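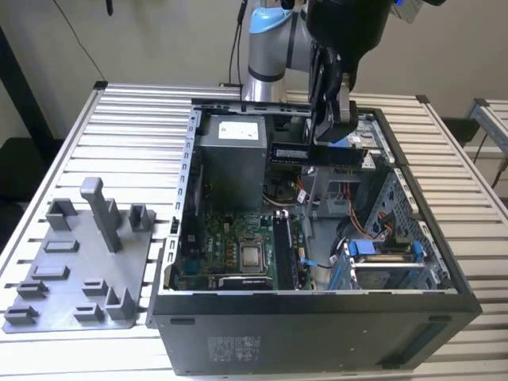
Tevo Stage Race Results: Data Card

The Tevo Stage Race Results collection brings together stage and overall standings from three road cycling events: the Tour of Salel, the Olivares Four Days and the Brustgate Classic Week. It is intended for readers who wish to follow riders and teams across several seasons without working through the separate result sheets issued by each organizer. The files are modest in size. An ordinary desktop tower, such as the one lying open above with its processor and memory in view, is sufficient to rebuild every table from the source sheets. No graphics hardware is required.

Version date: 9/9/25

Contents

The current version covers 30 stages and 421 riders entered by 19 teams. Results are stored in four comma-separated files:

riders.csv: rider key, name as printed on the start list, country code, year of birth
teams.csv: team key, registered name, season
stages.csv: event, season, stage number, start town, finish town, distance in kilometers, stage type
results.csv: stage key, rider key, team key, finishing place, time, time bonus, penalty, status 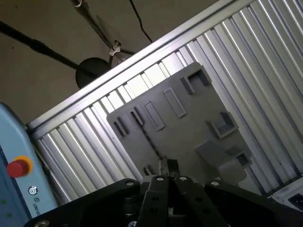 Times are given in whole seconds. The time column holds the rider's own elapsed time for the stage before bonuses and penalties, which are kept in separate columns so that the overall standings can be recalculated. Team time trials are recorded once per rider, with the time credited under the rules of the event concerned.

Status codes

FIN: finished
DNF: started but did not finish
DNS: did not start
OTL: finished outside the time limit
DSQ: disqualified

A rider reinstated by the commissaires after missing the time limit is recorded as FIN, with the letter R in the notes column.

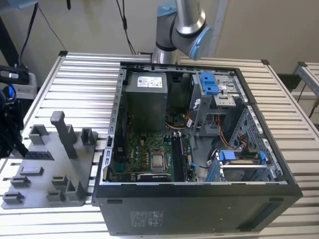 Sources and corrections

All entries were taken from the final communiqués of the organizers. Provisional results posted at the finish line were not used. During checking, 197 entries were changed. Most of these concerned misspelled surnames or riders listed under a former team. The original spelling is retained in the notes column. Where two communiqués disagree, the later one is followed.

Known limitations

The Brustgate Classic Week did not publish intermediate sprint results before its present organizer took charge, and the points standings for those seasons cannot be reproduced. Stage distances are the advertised figures. One Olivares stage was shortened by storms in July, and its distance has been left blank pending confirmation.

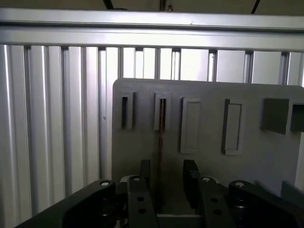

Women's and men's events use the same file layout but must be ranked separately. Users should filter by the event column before computing any standing.

Terms of use

The collection may be copied and redistributed for noncommercial purposes, provided that Tevo is credited and the version date is stated. Corrections should be submitted with the stage key, the rider key and a copy of the relevant communiqué. Accepted corrections appear in the next version and are listed in changes.txt.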